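Nikska Hand-Held Gripper Pair: Bench Setup and Pad Care

Sold by Fledbridge, Jiltville. 12 shares | 2 comments

The Nikska is a two-finger hand-held gripper supplied in pairs, one for each hand, for recording manual tasks at a bench. The fingers are black, with a replaceable grip pad on each inner face. This page covers bench layout, checks before a session and pad replacement.

Bench layout

Set the board level and cover it with plain paper or a matte white top. Glossy surfaces throw reflections that upset tracking. Lay out the task objects with clear space between them. Our standard check uses a clear tray, a yellow soap dish and a bar of pink soap.
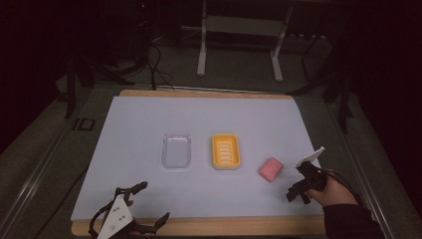

Cable slack matters more than most operators expect. Leave enough for a full reach to the far corner of the board, and keep the run away from the feet of any stand. A taut cable pulls on the body of the gripper and shows up in the recording as drift at the wrist.

Checks before a session

Open both grippers fully and close them slowly. The pads should meet evenly along their length. If one edge touches first, loosen the finger screws, square the finger and retighten. Repeat with the second gripper, then have the operator hold each one over the board in turn. 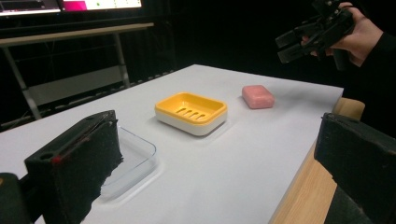
Zero the opening width with the fingers closed and no object between them. Do this again after any pad change, as a new pad is thicker than a used one. Nawal Benmoussa at our service desk can supply the current zeroing procedure for older units.

Pad wear

Inspect the pads every 200 grasps. Fraying along the edge is normal. Replace both pads on a gripper once a corner has chipped or debris no longer brushes off. Do not use solvent on the pad face.

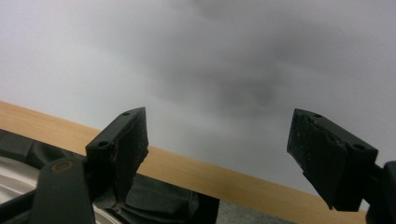
Fingers open, showing pad edges and screw holes.

Replacing the pads

1. Disconnect the gripper and open the fingers fully.

2. Peel the old pad from its lower end. Scrape off the remaining adhesive with a plastic blade.

3. Press on the new pad, hold for a minute, and trim any overhang flush with the finger.

4. Zero the opening width, then run the check task with both grippers.
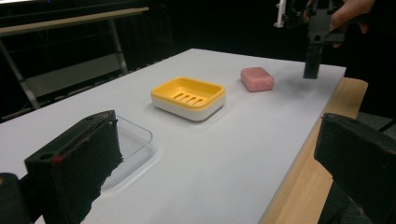
Ordering

Pads are sold in sets for one pair of grippers, part number 495. Fahmy adhesive strips are included. For trade accounts, contact Ehab Slaoui at the Jiltville service centre.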